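Home Robots Kits and Services Hand Tools Index

Treswood Hand Kit

Reading time: 3 minutes
Last updated in January

The Treswood Hand Kit is a pair of hand-held grippers offered together with a recording service, and it is meant for people who want to teach robots the small jobs that fill up an ordinary day at home. It is sold by Istau, a small company that started out renting test benches to schools, and it comes in a one-hand version at $1,145 and a two-hand version at $2,479. Most buyers seem to end up with the second, because so many household jobs — folding, bagging, holding something open while something else goes in — really do ask for two hands.

Background

The kit grew out of an earlier service called Murthy, in which Istau sent a trained operator to the customer's own rooms for a day or two and handed over the finished recordings afterward. Customers liked the results but wanted to keep going once the operator had left, and so the company began to sell the tools by themselves, with the old service kept on as an extra for anyone who would like some company on the first day.

Use

A person holds the tool by its handle and works the jaws by hand, and whatever the tool does is stored as one short session. The booklet suggests beginning with things already lying around the home, such as shopping bags, tissue packs and small pieces of cloth, and it is a friendly booklet that never hurries the reader along. Soft goods get a long chapter of their own, and rightly so, as cloth and netting change shape every time they are touched and a new user will want plenty of tries with them.
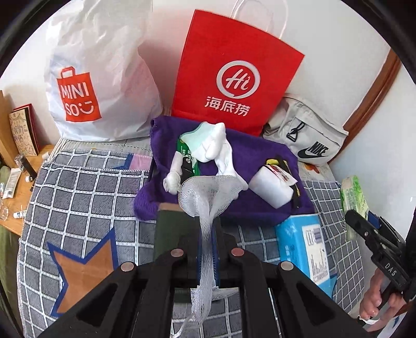
Hand-held grippers at work among shopping bags and small household goods

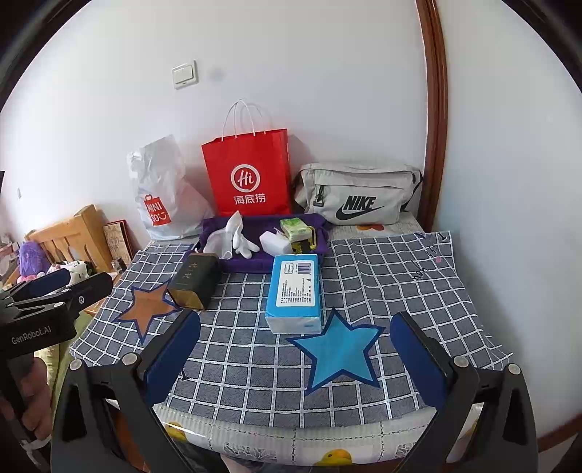

Sessions are kept on a small storage unit that holds 900 of them before it has to be emptied, and a beginner working at a comfortable pace will need a good while to fill it. From there they go to Bradside, the online library that comes with the kit, where they can be trimmed, named and sorted into folders. The library opened with 2,468 sample sessions, most of them tidying and packing tasks, and owners are welcome to borrow from these as freely as they like.

Reception

Early owners have been kind to the kit on the whole, with much praise for the handle, which suits small and large hands alike, and for the patience of the help line. The complaints are mostly about price, and about the carrying case, which is handsome but heavy — a lighter one is promised with the next version. Some owners have also asked for a left-handed booklet. Istau offers replacement pads for the jaws, sold in pairs, and the storage unit can be ordered separately.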